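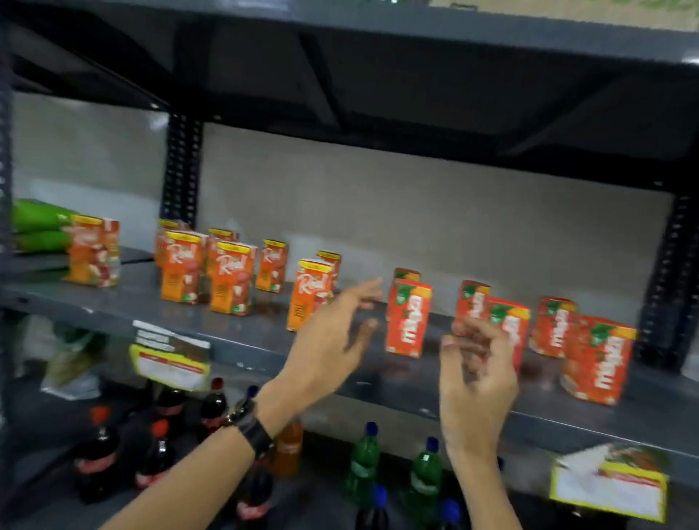

Juice cartons, middle shelf.

Junaid Lodhi
May

I have now played second clarinet in the Sandcombe Wind Orchestra long enough to have opinions about the bass clarinet. A short thread.

We're doing the Chaudhry suite this spring. Four movements, 42 minutes, and the second clarinets get the tune exactly once, in the third movement, under a trombone solo. I've been practicing it like it's my wedding.

The part came as a photocopy of a photocopy. Somewhere back in its history a person wrote "WATCH!!" over bar 19 in thick pencil. Watch what? I've watched everything. The conductor does nothing unusual in bar 19. I am now late in bar 20 every single week.

Our conductor is Shahzad Butt, a patient man who says "lovely" when he means "again."

Last night we got eleven lovelies before the break.

He also wants us to stop tapping our feet. Fair enough. The trouble is that the second row all tap, and we don't all tap the same thing. From the flutes it must sound like somebody dropping potatoes down a stairwell.

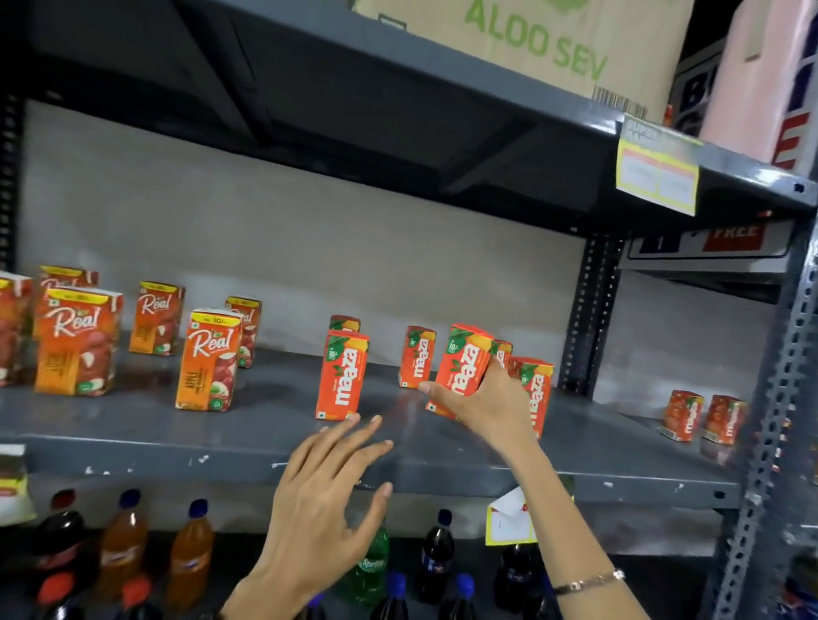

Do you have to audition to get in?
Second clarinets don't. You sit in for a couple of rehearsals, Shahzad listens, and if he says "lovely" fewer than five times you're in. First chairs play a short piece and some sight-reading.

Reed update, for the three of you who care. I bought a box of the Stevunex synthetics after reading far too many reviews. Loud, bright, never squeaks on the low notes, squeaks on everything else. Back to cane.

The concert is at the Clillby hall, which has 857 seats. We've sold some 42 of them, and I'm fairly sure my aunt bought six. She only has the one husband.

The hall has a lovely long echo (my lovely, not Shahzad's). Slow movement sounds like a cathedral. Fast movement sounds like two bands playing the same piece in neighboring rooms, and losing to each other.

Anyway, the bass clarinet. It's in the suite for nine bars. Our player carries it up two flights in a case the size of a canoe, counts rests for most of half an hour, plays nine bars, and gets a solo bow. I have over 2000 notes in this thing and I get to stand up with "the woodwinds."

I've asked if I can try it next season. Shahzad said "lovely."

Tickets at the door from 6:30. Come early and sit on the left, you'll hear less trombone.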